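Who Pays When the New Port Sits Empty?

Last updated: 06/03/2020

By Leonor Guerreiro
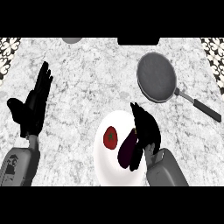

Every few years a government somewhere borrows a very large sum, points at a stretch of quiet coast, and says that factories will follow. The latest is the Sumar container terminal, and I have now read the whole prospectus, all 266 pages of it, appendices included. I still can't tell you who is supposed to use the place.

The pitch is familiar. The old harbor at Preno is crowded and the trucks wait too long. Build a second harbor down the coast, lend the money cheaply over many years, and exporters will move their plants next door. The lender's own engineering firms get a good share of the work. Ministers get a ribbon. The loan gets paid back out of port fees, which will be plentiful, the prospectus says, from the second year on.

I have trouble with that last part. The fee forecast assumes that 56 percent of Preno's container traffic moves to Sumar. Moves why? Shipping lines don't change ports as a favor. They go where the cargo is, and the cargo is where the warehouses, the customs brokers and the repair yards already are. Preno has all of those. Sumar has a good depth of water and a road that floods.

Supporters say the road will be fixed. Maybe so. It isn't in this loan. It is in a separate public works budget that has been put off twice, and the rail spur is described only as "under study." I've been reading trade documents long enough to know what that phrase is worth.

Birger Magnusson, who spent most of his career scheduling cargo for the Ljungberg line, is kinder about it than I am. He thinks Preno's delays are bad enough that some shippers would take a longer drive to get a sure berth. "You can plan around distance," he told me. "You can't plan around not knowing." Fair enough, and I take it seriously. But when I asked him how many of his old customers would sign a contract today for space at Sumar, he thought for a while and came up with 2.

There was a cheaper option. A working paper circulated last July looked at extending the gate hours at Preno, adding a truck appointment system and buying new yard cranes. It put the time savings at 11 hours per container on the worst routes. You can argue with the method, and people did. What bothers me is that the prospectus never argues with it at all. The paper doesn't appear in the reference list. A reader would think the only choices were a new port or no improvement whatsoever.

Then there's the currency. The loan is to be repaid in the lender's money and the fees will come in ours. The low interest rate gets a lot of praise, and it is low, but a cheap loan stops being cheap when your own currency slides for ten years. The risk section gives this one paragraph and a promise to "monitor conditions." Monitoring isn't a hedge. If the port falls short, the treasury covers the gap, meaning taxpayers, including plenty who live nowhere near the coast.

I don't think anyone is lying here. The planners at Gustska, the consulting group that built the forecast, were asked what traffic would look like if the industrial zone filled up, and they answered that. The trouble starts when the answer gets read out at a press event with the "if" taken off.

So before a single pile is driven I would like to see signed commitments from at least a few shipping lines, with penalties for walking away. I'd like the road money in the same bill as the port money. And I'd like the traffic forecast run again with the industrial zone half empty, because half empty is how these zones tend to spend their first decade. If the numbers hold up after that, I'll write a column saying I was wrong.

Related
Preno truckers ask for longer gate hours
Sumar land prices climb ahead of port vote
Opinion: The case for a second harbor
What a weak currency does to foreign loans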